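Folding machines on the returns floor – what happened to your hours?

plernside_pam
Jul 1, 2024
We sort and fold returned clothes, mostly children's. The Postar line goes live in August and management say no job losses. Anyone been through it?

Lododance
We have. 124 people on my site before, same number after, but the evening shift went and I lost the allowance. Ask about shift patterns.

wang_nights
Disagree that it's all bad. My wrists are better. I used to fold 526 pieces a shift and now I check what the machine sends back.

Lododance
Checking is duller though, and you're on your feet for all of it.

Zyanya Quezada
I train new starters. The machine is fine with towels and flat T-shirts. Collars are where people still get called over, and polo shirts are the worst for it.
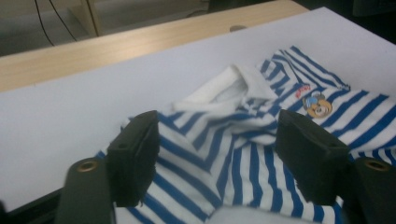 So we kept 20 of the old folders on for those, on the same grade. I'd want that grade in writing before August.

wang_nights
Ours got a higher grade. Depends on the site.

plernside_pam
Thanks all. Meeting is next week, will ask about shifts and grades.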